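Drerel pauses Korstead gripper software after cable snag

GAVALAS, March – Drerel has withdrawn the latest software for its Korstead gripper after a fault that let the wrist turn farther than its cable cared to go. No one was hurt. The cable and its connector have been replaced.

The fault appeared in the shape-sorting test, a job most toddlers finish before lunch. In 11 runs, the gripper completed 10. On the remaining one it took the long way around to line up a peg, pulled the cable tight and kept pulling for 3 seconds before the motor cut out.
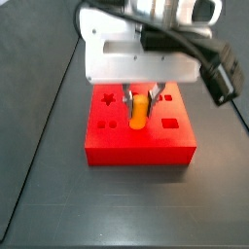
The stop should have come much sooner. A limit on wrist rotation was left out of the update when two settings files were merged, and the release checklist did not ask about it. The checklist now asks about it twice.

Customers running the March update should power down the arm, go back to the previous version and inspect the cable for wear at both ends. Units at the Culach site have already been switched back.

A corrected update will ship after 2 outside reviews. Drerel regrets the trouble, and the peg – a yellow-orange one – remains in service.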